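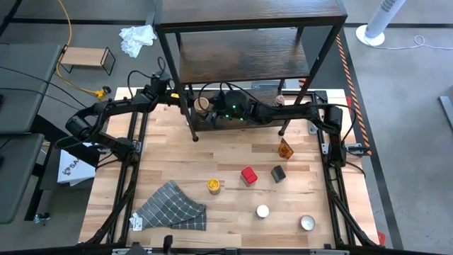 Comparing two grippers on a shelf-stocking bench

This page describes how to run a side-by-side comparison of two gripper finger sets on a two-arm bench with a low shelf. We used it to choose between the Herkel flat fingers and the Nava curved fingers. The procedure works for any pair that shares a mounting flange.

What you need

Two arms on side rails, a shelf unit standing on the bench, a fixed camera that sees both wrists, and a set of household containers. Mix the lid shapes and sizes: small round jars, at least one rectangular lid, and one taller cylinder. Add a cloth if you also want to test soft items. Logging is done with Ikden, but a spreadsheet will do.

Step 1. Set the shelf

Put the shelf feet directly on the tabletop and mark their position with tape. The lowest board is the hard case, as the wrist has to come in nearly level and there is little room above the jar. Drive each arm slowly to both ends of the board before loading anything. If an elbow swings out past the bench edge, keep that area of the floor clear of people.

Step 2. Route the cables

Leave a loop over each wrist long enough for a full turn. Run the wrist through its range by hand, power off, and look for a loop that catches on the shelf upright. Ours caught twice with the Nava set, whose mount is slightly deeper.

Step 3. Calibrate

Close the fingers fully and zero the opening. Repeat after every finger change. Check the zero again after 50 cycles – worn pads shift it.

Step 4. Run the trials

One run is 16 picks from the tabletop to the lowest board. Fit the same fingers to both arms, finish the run, then swap sets and repeat from the same start layout. Use the same speed limit for both. A pick counts as good if the container is standing on the board with the fingers open and withdrawn. Log a tipped jar as a failure, even if it stays on the shelf.

Step 5. Read the results

Sort failures by lid shape first, then by arm. Over 900 picks, the Herkel fingers did better on rectangular lids and the Nava fingers on small round jars. Both sets had most of their failures at the release, when a fingertip brushed the neighboring container. Opening the fingers by 2 mm and pausing before the full release reduced this for both.

Known problems

Glossy lids confuse the depth camera at low angles. Move the camera before changing the lighting.

The Wanham controller drops its speed limit after an emergency stop. Set it again before restarting the run.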